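Rurkley Tile Club – Frequently Asked Questions

What is the Rurkley Tile Club?
We're a bunch of people in Stomosdale who love tiling our own kitchens and bathrooms, and love talking about it even more! The club meets in the old Igwe building every month except January, when the heating can't keep up with the size of the room.

Do I need any experience?
None at all. Kelechi Ezeani had never held a trowel when she joined, and now she's the person we all call when a corner goes wrong. Bring a notebook and wear clothes you don't mind ruining.

What does it cost?
Membership is $40 a year, and that covers the use of the wet saw, the leveling kits and the big box of spacers. You buy your own tile and thinset.

Which tile should I start with?
Subway tile, every time. It's cheap, it forgives small mistakes, and you can lay it in so many patterns that you'll never get bored. Kanako Iwasaki taught the beginner class with it last spring and half the group went home and started pulling down their old backsplashes that same night (we do suggest waiting for the second class).

Light grout or dark grout?
The question that starts every argument! White tile with dark grout looks sharp but shows every wobble in your lines. Gray tile is kinder, and a lighter grout makes the rows stand out without shouting. Mix a small batch and let it dry on a scrap board before you decide, as the color changes a lot.
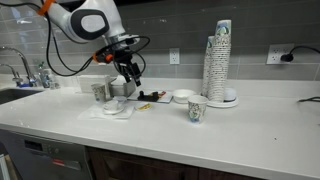

Gray subway tile in horizontal rows, with lighter grout lines and an outlet near the center.

How do I cut around an outlet?
Turn the power off at the breaker first and check it with a tester. Then hold the tile in place, mark it with a grease pencil, and cut the notch on the wet saw. Leave the tabs of the outlet something to rest on – if the hole is too big, the cover plate won't hide it. You may also need box extenders, so buy a couple before you start.

Can I tile over old tile?
Sometimes. The old tile has to be solid and clean, and you'll need to rough it up. Bello Tijani's house was built in 1965 and he tiled straight over the original bathroom wall, but he spent a whole weekend tapping every piece with a spoon handle, listening for hollow ones.

How long are the classes?
Each one runs 90 minutes, plus cleanup. Please stay for cleanup!

Can I borrow the wet saw?
Yes, once you've taken the saw class with Irina Enache. Sign it out in the blue book and bring it back with the tray rinsed.

Where do I park?
Use the lot on Rarenent Street. The spaces by the side door are for unloading only.

Page last updated Jul 15, 2023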